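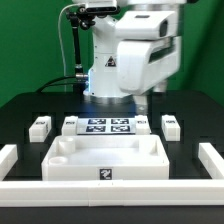 The Bellis cell, open day setup: markers, four blocks, tray, arm.

BELLIS OPEN DAY RECORDINGS

README, second attempt. The first one was written the same evening and consisted mostly of apologies to whoever had to read the logs.

What this is

A set of recordings from the Bellis cell during the November open day at our Plendale workshop. Bellis is the name of the table, the arm and everything bolted to either. Visitors came through in groups, stood behind a strip of tape, and watched the arm handle white blocks on and around a white tray. Some of them had been promised robots and were expecting legs.

The recordings cover 14 demonstration runs between 10 a.m. and mid-afternoon, with a gap for lunch. Nothing was rehearsed beyond the first run, which was rehearsed so thoroughly that it is the least interesting one in the set.

What's in the folder

runs/ holds one subfolder per run, numbered in the order we did them. Run 9 has two subfolders. Use 9b.
stills/ holds 700 still pictures from the fixed cameras, in no order that anyone here will defend.
calib/ holds the marker layout and the camera poses from the morning. There is an afternoon version too. See Known problems.
talk/ holds the script for the spoken part. It bears a passing resemblance to what was said.
notes.txt is the run sheet, typed up from paper. Question marks are in the original.

The demonstration

The task was chosen to be readable from behind the tape. Small blocks go from the table into the tray, and the tall ones get stood at its ends. The cups are there to be avoided. Children understood this at once. Adults wanted to know what the blocks were for, and the answer, that they are for picking up, went over poorly every time.

The printed square markers tell the cameras where things are. We got asked whether they could be scanned with a phone. They can't, or at least they don't lead anywhere, though plenty of people checked.

Each run starts from a laid-out table and ends when the operator says so. That could mean the task was done, or the group had moved on to the coffee, or the operator had seen enough. The end_reason field in each run's header says which. Coffee is code 3.

Speed was capped at 30 percent for the whole day. This was a condition of having guests in the room and we agree with it. It did mean that the most common question of the day was whether the arm had stopped.

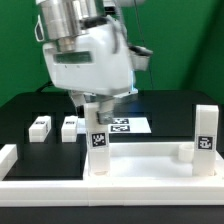
By the Bellis bench crew, Plendale

A word about the tall blocks. They were a late addition, made when somebody noticed that the small ones were hard to see from the back row. They carry their own markers and are easy to spot at a distance, so visitors liked them. The gripper was less keen. A tall block grasped a little off center leans, and a leaning block next to a tray wall is a slow sort of suspense that turned out to be the best theater we had. If you're after clean grasps, start with the small-block runs. If you're after recovery behavior, or you just enjoy that kind of thing, runs 6 through 11 are yours.

The background is green because that is the color we own. You may key it out. We have not tried very hard to make this easy, and the folds in the backdrop are a matter of public record.

How it was recorded

Fixed cameras, joint states, gripper state, and a timestamp that all of them were supposed to share. Recording ran through Pritodell, our in-house logger, which does one thing and does it with a great many warnings. The warnings are kept in the run folders. Most of them concern disk space and were wrong.

The operator's commands are in the same file as the joint states. There is no audio. There was going to be, but the room was full of people who hadn't been asked.

Visitors do not appear in the set. The cameras look at the table, and every still was checked by hand before it went in. If you find a person in one, tell us the file name and we'll pull it.

Known problems

The tray got nudged between the morning and the afternoon. Use the morning poses for runs 1 to 7 and the afternoon ones for the rest. If you use the wrong set everything will look nearly right, which cost one of us a weekend.

White blocks, white tray, white cups, white rails. Yes. We thought it looked tidy. Depth on the tray floor is poor and edge detection has opinions. Read the markers where you can.

Run 4 ends in the middle of a move. The stop button was within reach of the front row. It now isn't.

Run 12 was driven by a guest, under supervision, with the cap still on. It is labeled guest in the header. It is also smoother than run 13, which was driven by us.

Timestamps in run 2 drift by up to 80 milliseconds. Resample or leave it out.

What it's good for

Testing marker tracking on a real, slightly grubby setup. Checking a loader before you point it at something bigger. Teaching. We've used runs 1 and 8 side by side to show new people the difference between a plan and a morning.

It is too small to train much of anything on, and all of it is one table on one day. The Vekdale recordings are the set you want for that, and they have a proper README written by people with time.

Terms

Free to use for research and teaching. Say it came from Bellis at Plendale. Don't use it to rank arms against each other; a capped arm in front of a crowd is a poor sample of anything.

Changes

v1.2 – afternoon poses added, run 9 split
v1.1 – stills checked again, a handful removed
v1.0 – first upload, written tired

Still to do: put the stills in order. Fix the header in run 5, where the end_reason is 7. There is no 7.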